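Jekholm Procurement Support
Ticket: Hand-held grippers, garment folding programme
Category: Equipment purchase, spares and budget
Priority: Normal
Status: Open, awaiting quotation
Requesting unit: Clullden

Original request

The unit at Clullden asks for approval to replace worn jaw pads on its hand-held grippers and to purchase one further pair of grippers before the end of September. The present budget line for the folding programme stands at 3,117 and has to cover pads, fixings, cables and any delivery charge. The supplier of record is Buminix. Dixit has been named as a second source for small parts only.

The unit reports that fine knitwear slips from the jaws during the second fold, and that operators have begun to grip more tightly than the working instructions allow. It wishes to know whether new pads will be sufficient, or whether the budget should be held back for a different jaw.

Entry 1: Procurement desk

The request was received without part references. The unit was asked to state the garments handled most often, the type of pad fitted and the number of tools in daily use. It was also asked to confirm whether the fault occurs on one tool or on all of them. No order can be placed on the strength of the word "worn" alone, as the previous order for the same unit was returned on those grounds.

Entry 2: Requesting unit

The unit replied that the fault occurs on ribbed cuffs, hems and other thick edges, and seldom on flat fabric. All tools are affected. Work is carried out on beds with soft covers, where the garment moves with the cover beneath it.
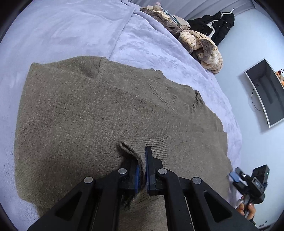

Pad wear should be assessed on the edges that operators take hold of first, and the budget should follow from that assessment. A trial on flat cloth would give a false result for this unit. The olive-brown sweater is held by a folded edge of its ribbed knit, squeezed between the two blue pads, and a grip of this kind places the load on a small part of each pad. The unit is therefore asked to inspect the full face of every pad and to record where the surface has become smooth.

Entry 3: Procurement desk

Buminix has offered a set of 13 replacement pads together with fixings at a price of 1,168. The offer does not include fitting. Dixit does not supply pads, but can supply pivot pins and screws separately. The desk notes the following points for the unit's consideration.

1. The Buminix set leaves 1,949 on the budget line. This is not enough for a further pair of grippers at the current list price, and the two purchases cannot both be approved in the present period.

2. Pads should be ordered by pattern. The unit has so far described its pads by colour only, and colour is not accepted by the supplier as a reference. Ridged pads and plain pads are priced separately.

3. Cables and mounting parts are to be checked at the same time as the pads, so that a single delivery charge applies. The check should be made on a tool that is in use on a thick, folded garment, with the jaws closed, as this is the position in which play at the pivots is easiest to find.

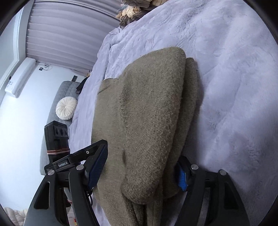

4. Any tool with play at the pivots is to be withdrawn and entered on the spares form. Screws must not be replaced with general stock items.

Entry 4: Requesting unit

The unit accepts that the further pair of grippers must wait. It asks that the pads be ordered now and the remaining sum kept on the same line. It has completed the pad inspection for 2 tools and will send the rest after the Sunday shift. The smooth area on both tools is at the tip of the pad, and the base shows little change.

Entry 5: Procurement desk

Noted. The remaining sum may be carried forward once only. Buminix has been asked to confirm the ridged pattern in writing and to state whether pads may be turned end for end when the tip is worn. If this is permitted, a smaller set will be quoted.

Action outstanding: Clullden to return the completed inspection sheets and spares form. Buminix to confirm pattern and revised price. The ticket remains open until both have been received.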